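Lemport Neighbors Help Board > Home and Crafts

Colored paper fading in a front window, what am I doing wrong?

posted by gellbygal

Hi all! So I run the window display for our little reading room on the Gellby side of town, and every February I cut a whole garden out of colored paper and hang it in the front window. Tulips, big floppy peonies, the works. It looks great for maybe two weeks and then the pinks go first. By the end they're the color of an old bandage and I want to cry a little.

The window faces south and gets sun from breakfast to mid afternoon. I've been buying the 964 pack from Llorente (the one in the flat blue box) and it isn't cheap. Is there a spray or something? Better paper? I'd like to get at least 4 months out of it this time. I don't mind redoing a few flowers but I'm not redoing the whole garden again, my scissors hand can't take it.

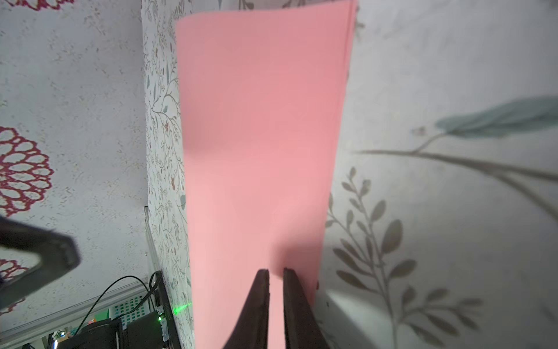

2 replies, newest last

pastepot_annie

Oh I feel this one! I did school windows for years and pink was always my heartbreak. Pink and purple fade fastest in pretty much any cheap construction paper, it's the dye. Yellow hangs on a bit longer and black goes sort of brown.

What fixed it for me was switching to paper that says "fade resistant" or "pigmented" right on the wrapper. If it only says "bright colors!" put it back. Huvov carries a heavier one down by the post office, and they'll sell you single sheets if you ask at the counter, so you can try a few before you buy a stack. Cut a strip off each one, tape half of it under a piece of cardboard, stick the whole thing in your window and forget it for three weeks. Then peel off the cardboard and look. I did this with my own paper and threw out half my stash that same afternoon.

About the sprays: I tried two. One made the paper go blotchy and the other smelled so bad we had to prop the door open, and I couldn't see that either one bought me more than a few extra days. Maybe I put it on too thin, I don't know. UV film on the glass did a lot more. You wet the window, slide it on and squeegee out the bubbles (get a friend for this part, it sticks to itself like crazy). Check with whoever owns the building first.

Also keep the flowers back from the glass a little. Mine used to get damp and curl up on cold mornings when they were touching it.

southwindow668

just use fabric. felt flowers, done. mine have been up two summers and the pink is still pink enough. costs more up front but you can shake the dust off and use them again

if you have to have paper then paint both sides with acrylic, cheap stuff is fine, it holds up way better than the dye. do one side, let it dry flat under a book with wax paper, then flip it over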